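Which edition of a regional history should I cite when the page numbers differ?
Last updated Jul 22, 2024 — 2 min read

I am writing a paper on salt taxes in the Oddsson district before independence. The standard survey is by Žydrūnas Lūse. My library has the Traltemik hardcover. The course list uses the Kuser paperback. The passage on the 2165 petitioners is on page 91 in one and page 90 in the other, and the footnotes are numbered differently from chapter four onward. Which one do I cite, and do I need to mention the other?

14 comments

Wuvach

Cite the copy you used. A page reference points to a physical printing, so the publisher and year in your bibliography have to match the page in your note. If you read the hardcover, the note says 91 and the entry says Traltemik.

Check the copyright page before you assume the two are the same text. A reprint keeps the wording and may shift the pages. A revised edition changes the wording, and then the edition number goes in the entry after the title. Renumbered footnotes suggest a revision — compare the preface in both copies. 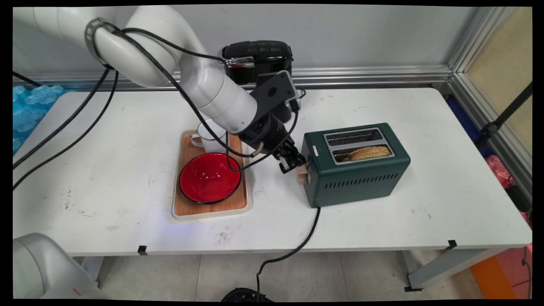
Handling the second edition

1. If the wording of your passage is identical, leave the other edition out.
2. If the wording differs, quote the one you rely on and give the variant in a footnote.
3. If your instructor checks references against the course paperback, add the chapter number to each note. Chapter numbers are usually stable across printings.
4. For the petition itself, try to cite the archive file. Lūse gives the shelf mark in the list of sources at the back.

6 people found this helpful

oddsson_reader

I had the Kuser one for a seminar and just used that. Nobody checked. The index is bad in the paperback, several entries point to the wrong page, so don't trust it for finding things.

1 comment

marginalia90

Agree with Wuvach on the copyright page. One addition: the paperback I own is a December printing with a new introduction, and the introduction has its own roman numerals. If you quote from it, keep the roman numerals in the note. Also, the petition total is given as "over 2165" in the text of my copy and as a plain figure in the table. Quote whichever you use exactly and say whether it comes from the text or the table.

Shares: 3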